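How I clean out the toaster

I do mine on a Sunday, once breakfast's cleared (crumbs everywhere by then!). Switch it off at the wall, pull the plug and let it go stone cold. Slide out the crumb tray, if yours has one, and wash it in soapy water.

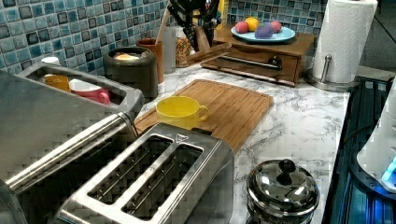
Then tip the toaster over the sink and give it 2 or 3 gentle shakes – no knives down the slots, please. Wipe the steel with a damp cloth, buff it dry, and only plug it in again when the tray's bone dry too.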